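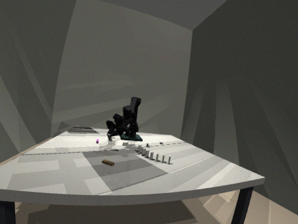
Teaching an arm by hand, one pink cube at a time

I'd expected Leena Koivisto to have a lab coat. She has a cardigan, a flask of tea and a game controller with one thumbstick worn smooth, and she's been at Clistar in Drorkedcombe for four years, mostly driving robot arms that don't exist. "They exist a bit," she says. "The maths exists!"

Her job is showing. She steers a simulated arm through a task, the software writes down every movement, and later a program tries to copy her. The day I visit it's the little magenta cube on the white table, with the black arm bent over beside it and a line of grey pegs running off towards the front.

"Have a go," she says, and hands me the controller (a mistake).

I'm dreadful. Pushing the stick left feels as if it ought to move the fingers left, and it does, until you've swung the view round and left is somewhere else entirely. Leena is very kind about it. "Everyone comes down too fast. You want to hover, stop, have a think, then go down. But if you think for too long, it learns to dither."

So does it pick up her bad habits? She laughs at that one. "Oh, all of them. I used to do a tiny wiggle before closing the fingers, and I didn't know until I saw the copy doing it. I was mortified."

She threw those recordings out and drove 22 new ones, wiggle-free. Her colleague Bereket Tsegaye did another batch in his own style, which she calls "brisk", and they still argue over whose should be used.

I ask whether she'd prefer a real arm, one you can take by the wrist and guide. "For feel, yes, every time. You can sense when something's about to slip. With this I've only got my eyes. But if I whack the table in here, I press reset and have some tea."

She's got the brown block to do next, and she wants it done before lunch, so I give the controller back.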